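3. The Course and the Two Stations

I should say up front that I came into this as the teaching assistant, so what follows is partly a methods section and partly me remembering a very full term (I kept a notebook, thank goodness). The course is called Malell, after the room we started in, and it runs from September with student teams who have mostly never programmed an arm before. They've soldered things, they've written a little Python, and one or two have fixed a bike. That's the entry level, and we like it that way!

We wanted tasks that felt like a real workplace without needing a real workplace. Lucinda Marchetti, who leads the course, had a strong opinion that blocks and cups make students lazy about contact. You can be pretty sloppy with a foam block and still get your checkmark. So we set up two stations, one for parts and one for cloth, and every team had to spend time at both before choosing a final project.

3.1 The parts station

The parts station is a steel work table with a shiny top, and on it we put a big stamped metal plate with ribs and channels pressed into it. The second part is a round, spoked cover in light gray, and the basic exercise is to get the arm to deal with that cover while it's sitting on the plate. We tell students very little about where to grab it. Some go for the rim, some go for the hub, and the arguments are great fun to listen to.

The yellow tape on the carpet is our home mark. Both stations have one, and a run only counts in the log if the team started from it. We were relaxed about this for the first couple of weeks and paid for it later, when Jaanus Eglītis tried to compare early runs with late ones and found that no two teams had been standing off from the table by the same distance.

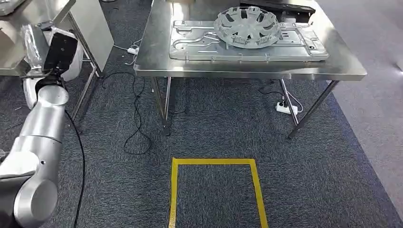 Figure 1. The parts station, with the spoked cover on the ribbed plate and yellow floor tape in front of the table.

What makes this harder than it sounds is the surface under the cover. A ribbed plate gives you a different height almost everywhere you touch it, so a part that's resting on a ridge on one side can sit at a slight tilt. Students who wrote their grasp for a flat, level cover had a rough first afternoon. Xiomara Begay's team got around it by measuring the tilt before each attempt and turning the wrist to match, and I still think that was the nicest bit of student code we saw all term (she'd say the comments in it were nicer).

Then there's the glare. Brushed steel under ceiling lights is just mean to a camera. The bright patch moves when your viewpoint moves, so a team would tune everything in one pose, shift the arm a little, and watch the edge detector fall in love with a reflection. We could have thrown a mat over the table and decided against it. Luuk Wuyts made the case that dealing with an ugly surface was worth a week of the course all by itself, and the teams that grumbled the most ended up writing the longest report sections on it.

The spokes turned out to be a mixed blessing. The dark gaps between them give you lots of contrast to lock onto, which is lovely, but you can also see the plate through the gaps, and the plate has its own slots and holes. Prasert Ratanaporn's first version kept finding the cover's center somewhere off in the stamped pattern. His fix was to fit the outer rim first and only then look for the hub inside it. I've since borrowed that for my own work and I do give him credit.

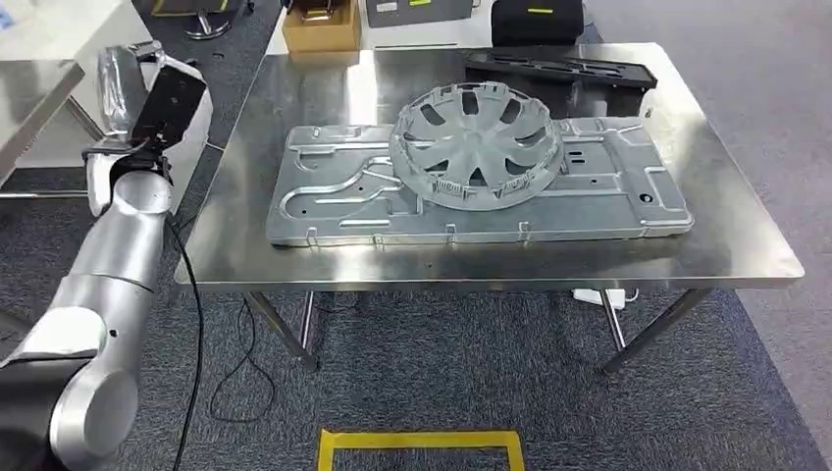
3.2 The cloth station

For the second station we wanted something as different as possible, so we went with cloth. The task is wiping down the top shelf of a blue metal unit on casters. The shelf is long and glossy with a folded front lip, and teams plan a path over it while holding a white cloth in the gripper. We named the exercise Lestgate in the handouts, for reasons that go back to an old lab joke and aren't worth the page space.

I'd expected this one to be easier. There's no part to line up, and the top shelf is kept clear, so what could go wrong? Well, a cloth has opinions. It hangs one way when you pick it up by a corner and another way when you pick it up from the middle, and a path that's fine for one is no use for the other. Most teams started by treating the cloth as a stiff pad glued to the fingers. Nearly all of them dropped that idea within a session and began planning the grip and the wipe together, which is what we'd hoped for.

We also asked teams to write down, in plain words and before running anything, what they thought the cloth would do. These notes were often wrong and always useful. One just read "it will follow us like a dog," and that team scored very well on the write-up for explaining where the dog stopped following.

The lower shelf stays loaded with its trays and crates during the exercise. Teams have to keep the arm out of that space, and they set up their own keep-out zone in software before they're allowed to move at all. Keeping a safe distance from the front lip was the thing I nagged people on most, and I'd nag even earlier next time.
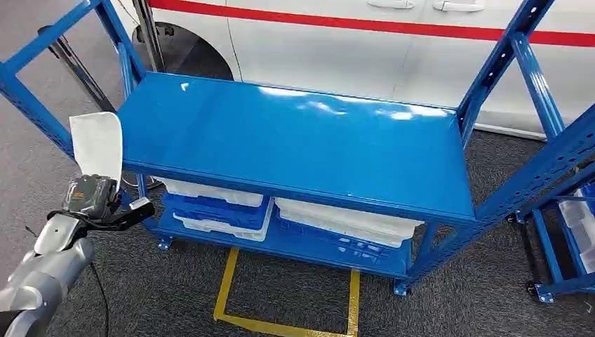
3.3 What we logged

Across both stations the teams logged 411 runs that started properly from the tape. Of these, 294 were at the parts station. I wouldn't read too much into that split, as parts runs are short and the reset is quick, while a cloth run takes longer to set up and people like to stop and talk it over afterward.

Each run has a short text note, the joint data, and a pass or fail set by the team itself. We let teams grade themselves and then had someone from a different team look over 200 of the runs with the original grade hidden. They disagreed most at the cloth station, where "done" means very different things to different people. Luuk rewrote the grading sheet on 29 March 2023 to ask for coverage of the shelf in words, and the runs graded before that keep their old labels in the Ostrowski archive, where we store the course data.

We left out runs where the controller was restarted partway through. Xiomara argued for keeping them under a separate label, and having gone back through the notes, I think she was right, so the next release will include them.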